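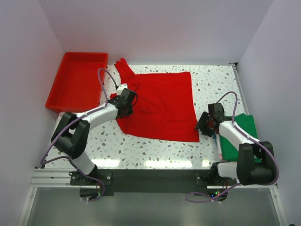
Part 6: Folding tops into the tray

Folding a T-shirt or jumper is mostly about getting it flat first, and I'll admit I rushed that bit for years and wondered why my piles leaned. You want a hard, smooth surface with a bit of room round it. A white speckled tabletop like this one is lovely for the job, as a bright red top stands out against it and you can spot every wrinkle. Keep your tray up at the back left, empty, so there's a clear space in front for the garment. One side of the red top is still bunched, with a sleeve twisted up towards the back, and that's the stage where step 1 begins.

1. Take hold of the bunched side and ease it outwards. Small tugs work better than one big one.

2. Untwist the sleeves, one at a time, and lay them straight out from the shoulders.

3. Smooth from the middle towards the hem with flat hands until the bottom edge runs straight.

4. Fold one side in to the middle, then double the sleeve back on itself. Do the same with the other side.

5. Bring the hem up to the neckline – or in thirds, if your tray is on the small side.

6. Turn the whole thing over and lower it into the tray, folded edge towards you.

Note: I stop at 7 tops to a tray. You can squeeze in more, but then the bottom one comes out looking slept in.

Caution: wipe the table before anything pale goes on it, and don't fold tops that are still damp. I did that one November in the Oltanthorpe house and had to wash the lot again!

If a sleeve keeps springing back (thick jumpers are terrors for this), leave the top lying flat for a few minutes and have another go.

Last updated: June 21, 2021

Related sections
Part 5: Sorting the clean washing
Part 7: Trousers and skirts
Bitar shelf trays: fitting and care

© Reda Shehata, Suswood Home Guides | Contact | Back to top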